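Simlow counter, self-serve station -- monthly walk-through, May

Filled in by me, Jacobus Masilela, before opening. I go left to right and write as I go, so please forgive the rambling! Marks are OK, FIX or WATCH.

**1. Straws and small items**

- [x] Straws individually wrapped -- OK
- [x] Straws standing up in their holder, easy to grab by the wrapper -- OK
- [x] Holder steady when bumped -- OK (I bumped it twice, it stayed put)
- [ ] Backup box of straws dated -- FIX, no date on the Yap carton in the back room

I still like the little red pail for these. We tried a drawer at the Kallow shop and people rummaged through it with their whole hand, so I'm happy to leave well enough alone.

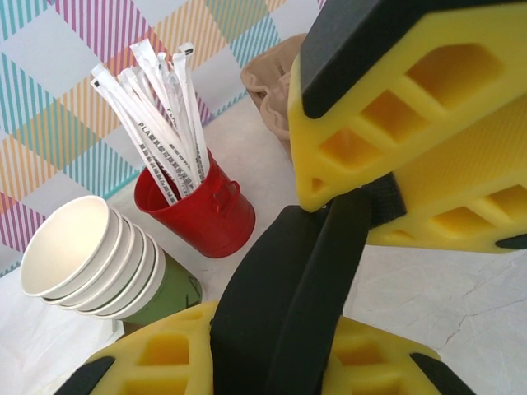 *Item 1: wrapped straws in the red metal cup.*

**2. Counter surface**

- [x] Wiped down with the food-safe spray -- OK
- [x] No sticky spots near the register side -- OK
- [ ] Seam by the wall sealed -- WATCH, the bead is lifting at one end and I'd like it redone before summer
- [x] Cord for the card reader tucked away -- OK

**3. Paper goods and packing**

- [x] Cups nested, with no loose ones rolling around -- OK
- [ ] Cups stored mouth down or in a sleeve -- FIX
- [x] Drink carriers dry and not crushed -- OK
- [ ] Bags kept upright in the rack -- FIX
- [x] Stock count done -- OK, 1,901 cups on the sheet against a par of 2,000, so one more sleeve order from Prultura and we're fine 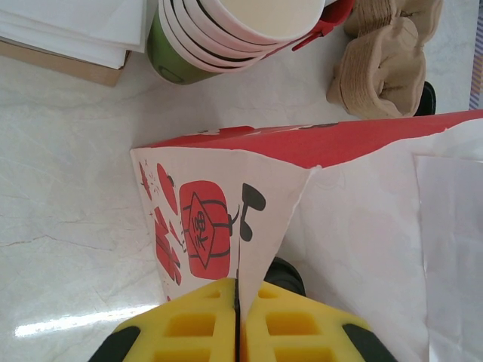 Cups are my big gripe this month, and I know I sound like a broken record. A cup that somebody is going to drink from shouldn't have its inside facing the room, and the nested row lying on its side next to the pulp carriers has the end one wide open. Sleeve on, please, or turn them over! Same goes for the big white bag on its side -- it eats up half the work space, and food goes in those.

**4. Floor and exits**

- [x] Mat flat, corners not curling -- OK
- [x] Path to the side door clear -- OK
- [x] Extinguisher tag current -- OK
- [ ] Step stool feet -- WATCH, 3 of the 4 rubber feet are good and the last one is worn nearly through

Total to fix: the carton date, the cups and the bags. I'll order the stool foot myself and swing by again at 7 a.m. once the seam is done. Leave this sheet on the clipboard, not in the drawer (I couldn't find the last one for ages).

-- Jacobus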